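Por que a bola de basquete quica tanto?

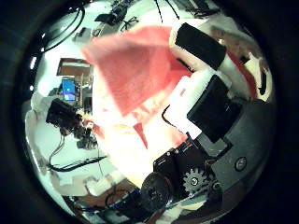 Você já bateu uma bola de basquete no chão e sentiu ela voltar direto para a mão? O segredo está no ar! Uma bola bem cheia tem muito ar apertado lá dentro, empurrando a borracha para todos os lados. Quando ela bate no chão, amassa um pouquinho e o ar fica ainda mais espremido - aí ele empurra de volta e a bola sobe. Agora pense num pano cor-de-rosa como o da foto, todo em dobras macias. Se você deixar um pano assim cair, ele se amontoa no chão e fica por lá mesmo, porque não tem ar preso para empurrá-lo para cima.

O chão também ajuda! Na quadra de madeira do ginásio de Astdale, onde joga o time do Loltar, a bola volta rápido e o drible fica uma delícia. Na areia, a história é outra: os grãozinhos saem do lugar, gastam a energia da batida e a bola quase não sobe.

Experimente em casa

Pegue uma bola cheia e outra meio murcha. Segure as duas na altura do ombro e solte ao mesmo tempo, sem jogar. Qual subiu mais? Repita na grama, no cimento e em cima de um tapete, e anote tudo num caderno. A treinadora Olga Escobar faz esse teste com a turma dela todo mês de fevereiro, e sempre tem alguém pedindo para soltar a bola mais uma vez!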